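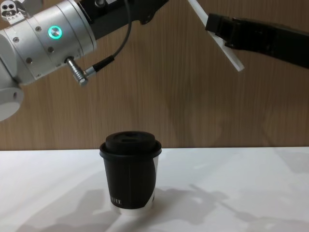
Support > Data Collection > Gunwood Station > Cup Pick Task

Status: Open, waiting on site
Reported: Thursday, 9:40 a.m.

Problem: Episodes from the two-arm cup task stop saving after number 20. The operator screen says the recording went through, but there is no folder for 21 or anything later. Target for this task is 3,000 episodes, so restarting every 20 is not workable.

Checked so far:
- Disk has space. Not the cause.
- Restarted the recorder only. Same result, stops at 20.
- Restarted the whole station. Same result.
- Swapped to the Dinetti task profile, which has no cup. Saved 90 episodes with no gap.

10:55 - Compared the two profiles. The cup profile still has the trial batch limit set to 20 from when Besano did the setup check. The Dinetti profile has it blank.

11:10 - Cleared the limit and recorded one more run. Episode 21 saved, with both arm streams and the chest camera. Joint data for the left arm starts a little late compared with the right. Opened a separate ticket for that.

Still to do: the screen should not report a save when the limit blocks it. Passed to Hoxha, who maintain the recorder. Site, please leave the limit blank, keep the cup start positions varied as before, and delete the list entries that have no folder - they can't be recovered. Reply when the next full batch is in and we will check the count before closing.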